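2/27/19

Home from work by four, ate the last of the soup, and got as far as the paint bottles.

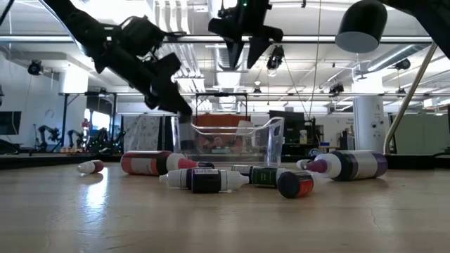 My sister on the phone, when I told her what I was doing, said to throw out every one of them and start over, that dried-up color isn't worth the shelf it sits on and I would spend more time poking at clogged tips than painting. She may be right about some of them. I told her I would go through them first and throw out after.

The clear bin is going to be the one for the small dropper bottles and nothing else. I'm tired of digging under brushes and tape to find the dark green. I bought it at Nomville on Saturday along with shelf liner, and it was 400 of my store points, so no cash. It has no lid. I thought about that in the store and decided a lid would only end up under the couch.

The method was to shake each bottle by my ear, squeeze a drop onto a paper plate, and write down what came out. Results, for my own use later:

Navy: fine. Still my favorite of the Murovden colors.
Dark green: thin at first, good after a lot of shaking.
Red-orange: I have two that are close to this and can't tell them apart once they're on the plate. Keep both, use up the older one first.
Small dark purple: took a pin to the tip. Works now.
Big white one with the purple cap end: slow, but it comes.
Little white one with the dark red end: nothing. I left it standing in a cup of warm water while I did the dishes and then forgot it until eight. Still nothing. One more try tomorrow and then it goes.

So my sister gets one out of the lot, which I will not be calling to report.

The table needs oil. There is a thin crack toward the right side that I keep running my thumbnail along, and the scratches show up badly when the light comes in low. The can of Mtshali oil in the hall closet says two coats, a day between. That means a whole weekend of not using the table, and I don't see one of those before the end of March.

Paid Rulico for the storage unit, 37 dollars, up 3 from last month with no letter or anything. I should clear it out. Most of what's in there is frames and the old easel, and I haven't been over since before Thanksgiving. If I got the frames home I could cancel, but then the frames are home.

Car is at 53,175, no, I wrote that wrong. The trip meter is at 3,175, which I was supposed to reset at the last oil change and I think I did. If so there is time yet. Look for the receipt.

Wrote labels for the shelf after supper: droppers, tubes, brushes, tape. My handwriting got worse with each one and I redid "brushes." The tubes are still in the shoebox under the window and I didn't open it tonight. Some of the caps are stuck on and I would need the pliers, and the pliers are in the car.

Bed at ten thirty. Trash goes out in the morning.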